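How to put together a class memory page for a school reunion

Flor Llanos

Every year group has a person who ends up doing the memory page. There is rarely a vote. You answer one email a bit too warmly and a month later you own a spreadsheet. I did ours for Ornness High, and then did it again six years later when the first one had gone out of date, and by then I had opinions. This is how I do it now. It works for a web page, a printed booklet or both.

Start with the list

Before you ask anyone for anything, get the list of names. The best source is the leavers' yearbook, if one exists. The second best is the class photograph with names on the back, in whatever order the photographer's assistant felt like writing them. Type every name out exactly as it stood at the time, including the nicknames, and give each person one row.

You want these columns:

Name at school
Name now
Best way of reaching them
Date you wrote
Date they answered
Photo received
Words received
Happy for it to go online (yes / no / printed only)

The last column matters more than all the others. Fill it in from something the person wrote down, and keep the message. "I'm sure she won't mind" has ended friendships that survived the whole of the 1980s.

People who have died go on the same list. Don't start a separate sheet for them, or you'll forget to update it. Put a note in the first spare column and write to a relative instead, gently, and only once.

Sort out the surnames

You will have married names, maiden names, names that went back to what they were, and at least one person who changed theirs for reasons of their own. Pick a style and stick to it all the way through. I use first name, then the school surname in brackets, then the present surname, and I put everyone in order of the school surname. That is the name their classmates will look for. When I sorted by present surname the first time round, I had messages for weeks asking why so-and-so had been left out. She hadn't. She was under S.

If somebody asks for their old name not to be used, don't use it. Put them where they would like to be and leave it there.

Write the request

Keep it short. A long, warm letter about the passing years will be put aside to be read properly later, which means never. Mine goes like this:

"Hello. We're making a memory page for our year. Please send one photo of yourself then, one of yourself now if you like, and up to 6 lines about what you've been up to. I need it by the end of May. If you'd sooner be left off, just say so and I won't ask again."

Set the deadline a month before the real one. Tell no one, and particularly not your friends.

About the 6 lines: you'll get two kinds of answer. One is "Not much, still in Skomaneck". The other is 700 words on a kitchen extension. Print the first as it stands. It's perfect. For the second, send back a shorter version and ask whether it will do. Most people say yes with some relief. One man at our school sent me 4000 words, with footnotes, and I have to say the footnotes were the good part.

Chase twice, then stop

Two reminders. After the second, the person has answered you, just not in writing. Put in the name on its own, with the yearbook picture if you have permission from whoever owns it, and move on to the next row.

A phone call works wonders with anyone who left school before email. Have the kettle on first. You will hear about the hip.

Collect the pictures

Ask for the photo as an attachment, at full size. If you don't say so, people will take a photo of their phone screen with another phone.

Prints are a different business. If someone trusts you with an original:

1. Write the owner's name on an envelope, and put the print in it the day it arrives.
2. Never write on the back of the print itself, even in pencil, even if someone already has.
3. Scan it at 600 dots per inch and save it before you tidy anything up.
4. Name the file with the school surname first, then the first name, then "then" or "now".
5. Send the print home within the week, by a post you can track.

Don't peel prints out of those old sticky albums. Scan the whole page and crop it afterwards. I learnt this with a picture of the netball team, and the netball team has not let it go.

Group photographs need names, left to right, row by row. Send the picture to three people separately and compare what comes back. If all three agree, believe them. If two agree, believe the two. If all three say something different, write "unknown" and publish it, and the right answer will reach you by lunchtime, in capitals.

Choose a line for each person

If your yearbook had mottoes or quotations under the portraits, use them. They're what everybody turns to first. Copy them letter for letter, spelling included. Some will have aged badly. If one is unkind to its owner, ask the owner, and leave it out if there is any doubt at all. The girl described under her portrait as "quiet, with nice handwriting" went on to run a quarry, and she insisted we keep hers.

If there were no mottoes, don't make them up on other people's behalf. Use a line from what they sent you. Our best one came from Mr Condori's old form: "I was the one who let the geese in."

Lay out the page

One entry under another, all the same shape. Name, old picture, new picture, words. Resist columns. Resist any typeface that looks like handwriting. Half your readers will be holding this at arm's length.

Put the date of the last update at the top, along with an address for corrections. Then put the reunion details underneath, as plainly as you can - where, what time, who to pay, and where to park. Ours was in the upstairs room at Sernetti, and I left out the word "upstairs", so a fair part of the class of that year spent the first hour making friends with a christening party.

The remembrance section comes after the living, with the same size of picture and the same kind of entry. Names, years, and a line from a friend if there is one. Have it read by somebody who knew them. A mistake in this section is the only sort that really hurts anyone, so check every date against something printed.

Make the paper copy

However good the web page is, somebody will ask for it on paper, and they'll be right, as the web page will vanish when you forget to pay for it. Home printing is fine for a small year. Print one full copy, read it aloud to another person, mark the errors, and only then print the rest.

For the display board on the night, print the portraits larger and fix them with something that comes off again. Put the names underneath in big type. Leave a pen on a string, as people like to add things. Check what they've added before the head teacher arrives.

If you are doing a time capsule or a sealed envelope for the next lot, put a printed copy in, with a note of who holds the list. Our year sealed one marked to be opened in 2126. I can only hope whoever opens it knows what a netball team is.

Hand it over

When it's finished, give the spreadsheet, the scans and the permissions to one other person from your year. Tell them it's only a backup. Return any print you find still in a drawer, with an apology and a stamp.

Then keep a folder for corrections. They'll come in for a year or so, mostly about middle initials, and it's easier to do them in one go than to open the page each time. I do mine in January, with the door shut.

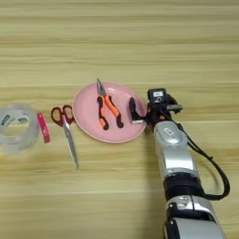

Scissors, clear tape and pliers on the table.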